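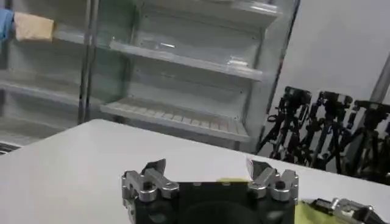 yellow-green cloth, lower right

Dikgate Home Forum > Cleaning & Laundry > Microfiber, do you wash it with everything else or not

paiva_marlene
ok so quick one. I have a stack of these yellow-green cloths and they've stopped picking anything up. Just push the water around on the counter. I wash them with the towels, warm, regular detergent, softener in the drawer like always. Are they dead? Bought the pack of 200 in August so I really don't want to hear they're dead

Devendra P.
softener. there's your problem. stop that first

oldmop67
Softener, yes. Also the towels. Cotton lint gets into microfiber and never leaves. Mine go in their own load, no exceptions.

paiva_marlene
Own load for six cloths?? I'm not running the machine for six cloths

oldmop67
Then save them up. I keep a bucket under the sink, run it when it's full.

Adalberto Peixoto
Disagree on the bucket. Damp cloths in a bucket for a week = smell you can't get out. Hang them to dry first, THEN bucket. And I wash mine with my gym shirts, all synthetic, no lint, works fine. No need for a special load.

oldmop67
Gym shirts. On the thing you wipe your counter with.

Adalberto Peixoto
it's a washing machine. it washes things

Maj-Britt S.
Marlene, try this before you throw any out. Hot wash, half the detergent you'd normally use, no softener, second rinse. Dry on the line or low heat, no dryer sheets. I had a bunch that were coated with softener and they came back after 3 washes. Not like new but good enough for windows.

paiva_marlene
how hot is hot? tag says 60 C which means nothing to me

Maj-Britt S.
That's 140 F. Sorry, I grew up with the other one. Don't go over it, the fibers go stiff and that's permanent.

Devendra P.
or vinegar. cup of white vinegar in the rinse, done

Ronaldo T.
Vinegar is not great for the rubber seals if you do it every week. My repair guy is pretty firm on this. Once in a while who cares

Devendra P.
been doing it for years on an old Birka top loader. seals are fine

Ronaldo T.
Ok well yours is a tank. Mine's a front loader and I've already paid for one door gasket, not looking to pay for two

lulik_fan
Can I ask a dumb one, why is everybody using microfiber at all. Old t-shirts. Free. Cut em up, use em, toss em when they're gross. Also all that plastic fuzz goes down the drain with every wash and I don't love that

oldmop67
T-shirts streak on glass. Tried it.

lulik_fan
newspaper on glass

oldmop67
Newspaper's gone off since they changed the ink. Leaves gray on the window frames.

Adalberto Peixoto
lulik has a point on the fuzz tho. You can get a bag that catches some of it. I use one, it's a pain to clean out but whatever

Maj-Britt S.
I use both. Cotton for spills and floors, microfiber for dust and mirrors. Dust you can do dry, so those hardly need washing. Shake them outside, that's it.

paiva_marlene
ok doing the hot wash tonight. What about color, do the yellow ones bleed? have some white ones too

Devendra P.
mine bled a little first wash, nothing after

Ronaldo T.
Keep them apart the first time. And pick one color per room while you're at it — we do yellow for the kitchen, blue for the bathroom, and my kids still get it wrong

Adalberto Peixoto
And no bleach on any of them. Bleach eats them. I know somebody's about to say bleach

oldmop67
I was not going to say bleach.

paiva_marlene
update. Did the first hot wash, half detergent, double rinse. SO many suds in the rinse, like where was that even coming from. Cloth grabs water again, not all the way but you can feel it drag on the counter now. Gonna do it again tomorow

Maj-Britt S.
The suds are old detergent. Good sign. Keep going until the rinse runs clear.

Devendra P.
told you. softener

lulik_fan
still say t-shirts

Ronaldo T.
Marlene did you clean out the softener drawer too? If there's gunk in there it drips into every load even when you don't fill it. Pull it all the way out, there's a tab you push down at the back

paiva_marlene
oh gross. just looked. no I did not

1,383 views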